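Clean Enough: Getting Through the Playroom, the Toy Bins and Whatever Is Stuck to Them

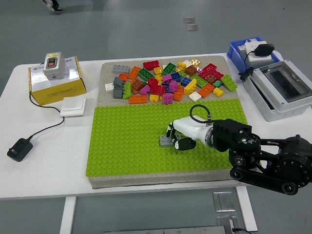 Household Notes, No. 8, p. 4

Plastic bricks breed. You start with one modest birthday set, and by the time school opens in September there is a pile with every color in it and a film of something on most of them. I have washed a great deal of toy plastic in my life, mine and other people's, and what follows is what has worked, plus a few things that ended badly so you can skip them.

Bricks and other hard plastic

Fill a dishpan with warm water and a squirt of dish soap. Warm means you can keep your hand in it without making a face. Hot water warps the thin pieces, and a warped brick will sit in the bin for years, fitting nothing, and no child will ever let you throw it out.

Pull the pieces apart first. Two bricks pressed together hold water between them, and the water stays there quietly getting worse until spring. Swish, let them sit for 5 minutes, swish again, drain in a colander. Anything sticky gets an old toothbrush. Label the toothbrush. Ridwan Pangaribuan did not label the toothbrush, and he was very good about it, considering.

Dry them on a bath towel near an open window, studs up for an hour and then studs down. The oven is a bad idea on any setting. So is the hair dryer, unless you enjoy chasing small objects under the stove.

Baseplates want a different approach. Dust settles between the studs and a cloth just rides over the top of it. Use a dry paintbrush, a cheap one, and go along the rows before you get anything wet. Then rinse under the tap and shake it outdoors. Shaking it indoors moves the dirt to the ceiling, where it becomes a job for some other year.

The mesh bag question

People swear by running bricks through the washing machine in a zippered mesh bag. I've done it on cold and gentle, and it does get them clean. It also sounds like a burglary in a gravel pit. If you try it, tie the zipper pull down with a rubber band, put a couple of towels in with the bag, and skip anything with stickers, wheels or a printed face. The faces come out looking as though they've had news.

Stickers

Price stickers on a new storage bin: rub with cooking oil, leave it while you have coffee, scrape with an expired library card. Stickers a child has applied to the dresser: same method, but test the finish on the back first. Perla Huerta uses mayonnaise for this and gets excellent results and a bedroom that smells like a picnic.

Stuffed animals

Check for a battery pack. Check again, lower down. If there is none, the animal goes into a pillowcase with a knot in the end, cold wash, then air dry. Fluff the fur with a dog brush while it's still a little damp.

The ones too fragile for the machine can be shaken in a bag with half a cup of baking soda and brushed out afterward. Do this when the owner is asleep. It doesn't look dignified.

Bins, and the trouble with lids

I own 4 bins with lids, and I can tell you that a lid is where a child puts things on top of the bin. Shallow and open beats deep and covered. With a deep bin the piece that's wanted is always at the bottom, and the fastest way to the bottom is to tip the bin over.

Sorting by color looks wonderful for one afternoon. Sort by size if you must sort at all: big pieces in one place, tiny ones in another, and a bowl for things you can't identify. Every house has the bowl. Ours currently holds a hinge, some sort of gray peg, and the key to a suitcase we gave away.

An old bedsheet under the whole business saves your knees. Gather up the corners at bedtime and pour. Nikau Ellery sewed a drawstring into hers, and I've been meaning to do the same since the Lorkero Street apartment, two moves ago.

Crayon on the wall

Baking soda on a damp cloth, small circles, light hand. On flat paint you'll take off the crayon and some of the paint, leaving a clean spot that draws the eye more than the horse did. Try it behind the door first. If it goes wrong, hang something over it.

Next page: candle wax, bathroom grout, and Sekar Purba on what to do with 200 plastic hangers.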